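4. Packing the play food set back into its box

This section is for the Nokevora play food and doll set, item 2914. Please read it one time to the end before you start. The outer parts, such as the shop counter, are described in section 3.

Before you start

Choose a flat place on the floor. A play mat is good for this work, as small pieces do not roll away so easily. Keep the box open until the last step.

Note: The knitted pieces must be fully dry. If you washed them, see section 2 and wait one night more.

Steps

1. Put the box on the mat with the long side in front of you.

2. Place the bread roll at the back. Leave it in its clear film if the child does not play with it yet.

3. Stand the green knitted leaves next to the bread roll. Do not fold them.

4. Put the milk carton in front of the bread roll, standing up. The carton is light and its corners bend under weight, so please do not lay other toys on top of it.

5. Lower the knitted doll into the box with the body first. The head and the hat stay on top. 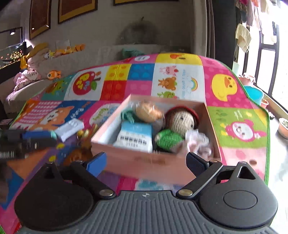 6. Push the cloth into a free corner with two fingers. It does not need to be folded – a crumpled cloth fills the space better and the toys move less when you carry the box.

7. Look at the mat again, also under its edges, for small pieces. Then carry the box with both hands under the bottom.

Caution: Do not lift the doll by the hat. The stitches at the brim can open.

Caution: Plastic film is not a toy. When you remove it from the bread roll, throw it away at once and keep it away from babies.

If the pieces do not fit

Take everything out and begin again from step 2. Usually the doll lies too flat and takes the place of the cloth. Do not press on the walls of the box, the cardboard becomes soft at the corners after some time. A new box can be ordered with part number 859.

For missing pieces write to Lorena Painemal at Kyei customer service and give the item number. Boxes ordered before the end of May are sent together with the new storage bag, see section 5.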